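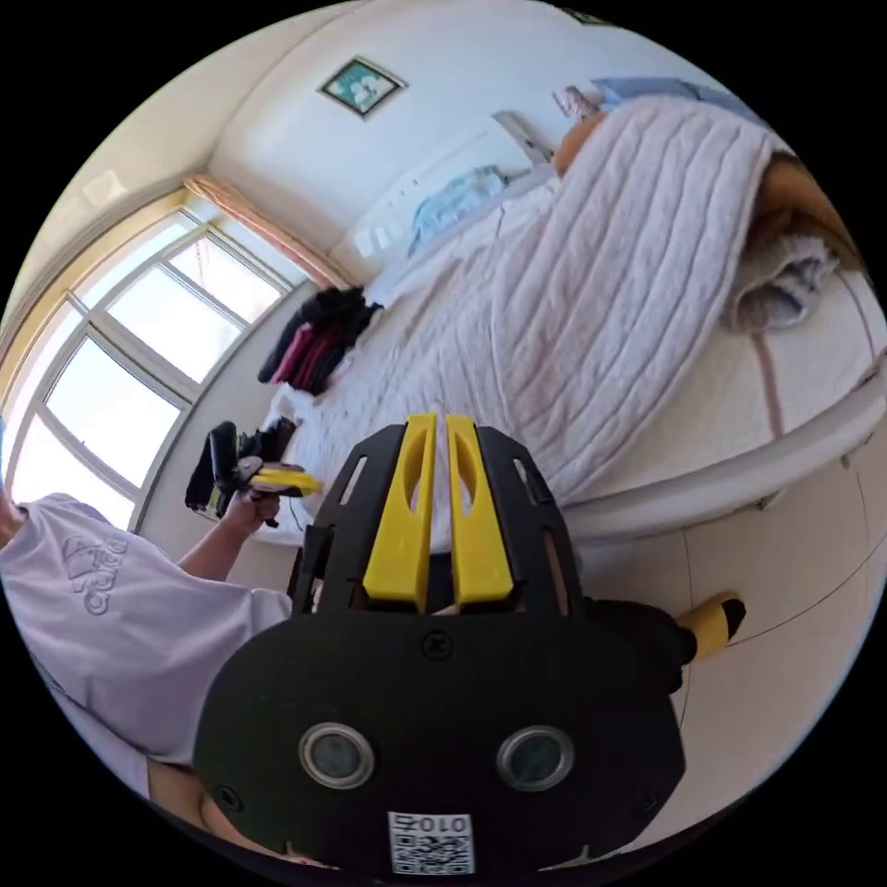 A reader of the last guide wrote in to ask why her sanctions check came back clean when the bank still froze the payment. The answer is usually that only the company name was checked, and the owners were left out. The steps below cover both.

Before you start

Get the buyer's full legal name, registration number, and country. A trading name is not enough. Velska and Velska Holding may be two separate companies.

Step 1: Search the lists

Search the sanctions list of your own country first, then the lists of any country whose currency or banks you will use. Try other spellings. A name such as Hirkholm may be listed with one L or with a space in the middle.

Step 2: Find the owners

Ask for a current extract from the company register. Write down every shareholder and the size of each stake. If Dernov owns Karam and Karam owns your buyer, search all 3 names. Add up the stakes held by listed parties -- some rules look at the total.

Step 3: Check the goods and the route

Look up your product code in the export control list. Then check the ship, the port of unloading, and the final user. Ask for an end-user statement in writing.

Step 4: Deal with a match

Compare the address, registration number, and date of birth if the match is a person. If 2 or more of these agree, stop the order and call your bank or a trade lawyer. Do not send the money back until you have an answer -- returning it may also be restricted.

Step 5: Save your work

Save each search result with the time and the spelling you used. Run the search again on the morning of shipment.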